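Second shingles shot is way overdue, do I have to start over?

Khairul Subramaniam
Plollmont

Hi all, hoping somebody here has been through this. I turned 50 last year and my doctor talked me into the shingles vaccine, the two-shot kind. Got the first one at the Himico pharmacy on the corner. It knocked me flat for a day (chills, sore arm, couldn't sleep on my left side) and I'll admit I wasn't in a big hurry to sign up for round two. Then we moved, my insurance changed, and now it's been 11 months. Oops!
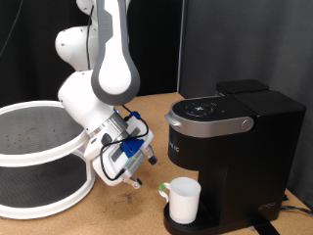 Coffee maker and mug

I called Himico and the guy on the phone said to "just come in," but he sounded like he was reading it off something while ringing up another customer. My sister-in-law swears that if you miss the window you have to redo the whole thing, both shots. I really, really don't want two more days like the first one if one will do. 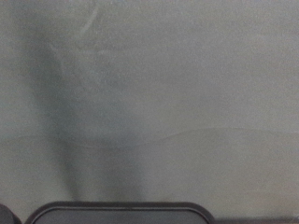 My other headache is the paper card. I found it in a kitchen drawer and the first dose is filled in, with the date and a lot number and somebody's initials, so that part is fine. The space for the second one is as blank as that gray surface up there, and there's a smudge over the left side of the card about where the shadow falls on it, which happens to be where the pharmacy's name was written. Will the new place even accept it? I'd be going to the Talpur clinic now, the walk-in one over by Allen. They quoted me 522 dollars for paying cash and I about fell off my chair, so I'd like my coverage sorted out before I show up.

Thanks in advance. I get off work at 4 so I can answer follow-ups after that.

Hina Khattak

You don't start over! I had the exact same worry. The usual spacing is two to six months between shots, but if you go past that, you just get the second one as soon as you can and you're done. The first shot still counts. My nurse was very firm about it, and the CDC says the same thing on its website if you want something to show your sister-in-law.

About the card, ask Himico to look you up. Pharmacies keep their own records, and a lot of them also send shots to the state registry, where another clinic can find them. I called mine and had a printout waiting at the counter 10 minutes later. Take both the card and the printout with you and let the front desk figure out which one they like.

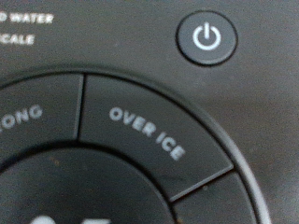 Control panel, close up

As for feeling lousy, it's a coin toss. My first was rough and the second was just a sore arm, but my husband had it the other way around. I'd book it for an afternoon when you've got nothing planned the next morning. I had soup in the fridge and a stack of library books ready and barely touched either one.

And please don't pay that cash price until you've called your insurance. Ask them two things: is it covered, and is it covered at that clinic. Mine paid in full at a pharmacy but would have charged me at the doctor's office for the very same shot, which I still think is nuts.
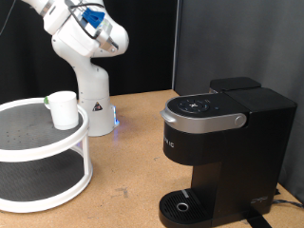
Can I get my flu shot at the same visit?

Most adults can get both on the same day, usually one in each arm. Tell the pharmacist if you're feeling sick or if you had an allergic reaction to an earlier shot.

mossy_porch

what Hina said. I went way over too and they only gave me the one. go get it, I had shingles at 52 on my ribs and I'd take a week of chills over that

Khairul Subramaniam

Thank you both!! Calling Himico about the printout after work, and then the insurance people if I have any patience left.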